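Forum: Home & Laundry > Clothes care
Thread: Folding thin striped cotton so it stays square

tumblecold
I've got a pile of striped cotton shirts to fold for the Bravstead swap shop in November and they will not stay square. The fabric is thin, it slides about on the table, and the stripes show up every wobble. I fold sleeves in first, then sides, then up from the hem. By the time they're in the box they look slept in. Table is a small round one, if that matters. What do other people do?

pegbag82
Iron them first. Thin cotton won't fold flat if it's creased going in.

marlow_hem
Don't agree about ironing. I did two seasons at the Velby sale and never plugged an iron in. Smooth it with both hands from the middle outwards, turn it over, smooth again, then fold. Ironing 200 shirts is a week of your life.

pegbag82
I said iron first, I didn't say iron 200. If it's a small pile then iron it.

rowan_k 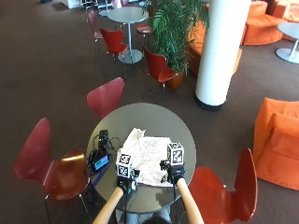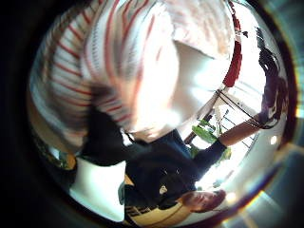
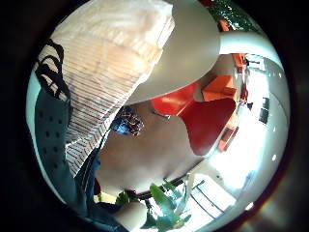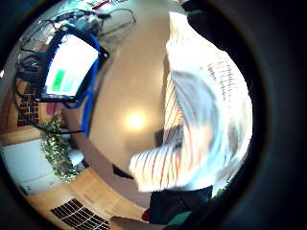 Stripes are useful if you let them do the work. On a plain shirt you have to guess where the middle is, but with a stripe you pick one near the collar and fold along it all the way down, and if the line wanders you can see it straight away. Cream with thin red pinstripes, like the folded one in the third picture, is about the easiest there is, as the lines are close together and you always have one near where the fold should go. Wide stripes are harder. I'd also keep the layers even at the edge before making the last fold, otherwise the bottom corner droops and pulls the rest out of line.

tumblecold
That makes sense. I've been lining up the side seams and ignoring the stripes. The seams on half of these aren't straight.

marlow_hem
Side seams twist in the wash, especially on cheap cotton. Go by the stripe, or by the collar if there isn't one.

inkwell_9
Disagree slightly. If the shirt was cut badly the stripe isn't straight either, and you end up with a folded shirt that leans. I use a board. Mine is the Rallix one, plastic, does the sides and then the bottom. Every shirt comes out the same width – good if they're going in boxes.

rowan_k
I've used a board and it's fine for T-shirts. Found it slow with anything that has buttons.

inkwell_9
Button the top one and the third one down and leave the others. Takes a few seconds.

pegbag82
A round table won't help either. You've no straight edge to fold against.

tumblecold
It's what we have. I could put a sheet of card down.

marlow_hem
Card works. Or a towel under the shirt, which stops it sliding. Dafis do a non-slip mat but a towel is free.

inkwell_9
Towel is a bit soft for getting a sharp fold, I'd go with the card.

tumblecold
Tried six this evening with a towel and going by the stripe. Better than before. The pinstriped ones are tidy, the two with wide stripes still lean to the left. Will try card tomorrow. Does anyone stand them on end in the box or lay them flat?

marlow_hem
On end. People can flick through without pulling the whole lot out.

pegbag82
Flat. Thin cotton slumps on end unless the box is packed full.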